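4. Where the cutlery waits

I went into this part of the study thinking it would be about drawers. We had 30 kitchens on the list, all small, and I'd made a nice little form with boxes for drawer width, number of compartments and which way the handles pointed. I was pretty proud of that form! Then I spent a morning in the first kitchen and found I was writing mostly in the margins, because the part of the job that took people any time at all happened on the counter, well before anyone pulled a drawer open.

So let me split it in two. There's the sorted place (the drawer, with its organizer) and there's what I've been calling the waiting place, meaning wherever the forks and spoons sit between being used and being put away. The form only knew about the first one. I'll start there anyway, as it's easier to describe and most of the older work on kitchen storage starts there too.

4.1 The sorted place

Wooden organizers were common in our group, and people were fond of them. The kind with framed rails between the compartments came up again and again when I asked what folks would keep if they moved. Part of that is looks. Part of it, I think, is that a fixed rail settles an argument: the big spoons go on this side of it and that's the end of the matter. Plastic trays that slide around in the drawer got much less love.

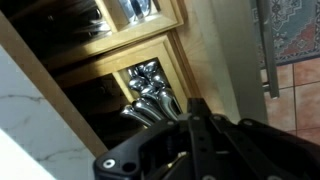
The trouble with fixed compartments is the leftovers. Every household I talked with had a few pieces that belonged to no row, such as a cheese knife, a baby spoon, or a single long-handled thing from a set that had otherwise vanished. In a loose tray these just land somewhere. In a divided one they have to be assigned, and people assign them in ways that are very hard to guess from outside. One household kept its odd pieces with the teaspoons because they were "all the small ones," even though two of them weren't small. We went through roughly 900 pieces of cutlery in total, and I gave up on a clean category for the odd ones pretty early. They're coded as "other" in the tables and I'm not happy about it.

I also asked people to reach for a fork without looking. Most could do it. The ones who struggled had usually reorganized within the past month, and they were a bit embarrassed, and I told them so was I (I'd just moved my own).

4.2 The waiting place

Now for the good part. Very few people carried cutlery straight from the sink to the drawer. Nearly all of them had a stop in between, and the stop had three usual forms: a rack with a cup on it, a flat towel, or a bowl or mug with the pieces standing up in it. Quite a few combined the last two, with a folded towel on the counter and a bowl set on top of it. I like that setup a lot. The bowl keeps the handles together so you can grab the whole bunch, and the towel marks out a patch of counter that everyone in the house seems to treat as taken. It costs nothing, it goes away in one motion, and you can carry the bowl over to the open drawer and sort from there.

Handles up or handles down? I coded it every time. In bowls, the handles mostly pointed up, and people said this was so they could pick a piece out without touching the part that goes in your mouth. With cups on racks it was much more mixed. 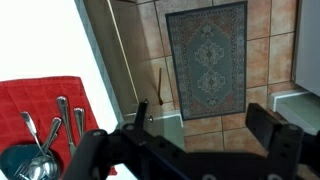
A reader of an early draft objected to all this, and fairly, I think: "You're treating the bowl as a step on the way to the drawer. In my kitchen it's where the spoons live. We eat out of the bowl, so to speak, and the drawer is for company." I went back through my notes after that and found the same thing in several homes, written down by me as "not yet put away." It had been put away. I just hadn't recognized it as away. The coding was changed so that anything left standing over two meals counts as stored on the counter, and that moved more entries than I'd like to admit.

After the change we were left with 130 sorting rounds where cutlery really did travel from a waiting place to a drawer. Those are the ones used in the rest of the section.

4.3 What else is on the counter 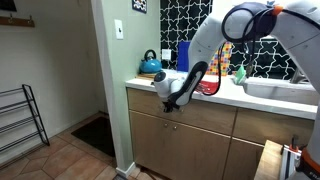

Zindero Small Kitchens Study, Andum
Section text revised in August

Counter space is the thing that decides how long cutlery waits. When the kettle, the cutting board and the sponge all have fixed spots, what remains is a fairly short stretch, and the bowl has to share it with whatever is for dinner. People with a shorter stretch put things away sooner. They also did it in smaller batches, a few spoons at a time, often while water was heating for something else.

I tried to fit this with the Papadakis sheet, a one-page counter sketch we drew up for the pilot, and it worked fine for kettles and boards and badly for anything soft. Towels move. A towel drawn at the left end at breakfast was by the sink at noon. For the second half of the visits I switched to Doltumix, our own logging sheet, with a line for each towel and a time next to it, and that went much better.

Tall units near the counter matter too, in a way I hadn't planned for. Their sides get used for display, and people told me they'd rather give up a shelf than the pictures. Nobody wanted a hook rail there, even when it would have freed a whole corner for the bowl.

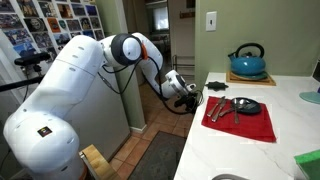
Figure 1. Small photographs and postcards on the side of the tall white unit.

I asked about moving displays like this one in every kitchen that had one, and the answers are listed with the storage preferences in the next section. Batch size and waiting time are reported there as well, with the counter-stored households kept in their own column.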